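4.2 Changes in the hook-mounting task

Before November, hook mounting at the Naltley site was done entirely by hand. Each of the 14 operators took hooks from a bin, placed them on a pegboard panel and passed the panel on. Output was recorded per person and posted at the end of the shift. Under the Divik system, operators spend part of the shift demonstrating the task with a hand-held gripper, and the recordings are used to train the cell that will take over the standard panels.

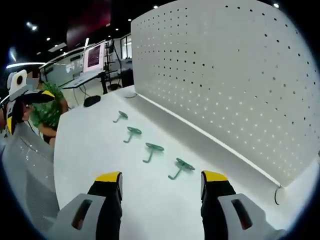

Figure 3. Hook task at the Naltley site. Four green hooks lie on the table beside the pegboard panel, between the operator's side and the gripper.

Operators described the new work as slower and more tiring for the eyes, but easier on the fingers. Several disliked having to repeat a motion they had done well the first time. By the end of the study period 3869 demonstrations had been logged against a target of 3000. Individual counts were no longer posted, a change most of those interviewed welcomed. Pay grades stayed the same, and two operators asked for them to be reviewed. Kaczorowski reports similar requests at the Marciniak plant.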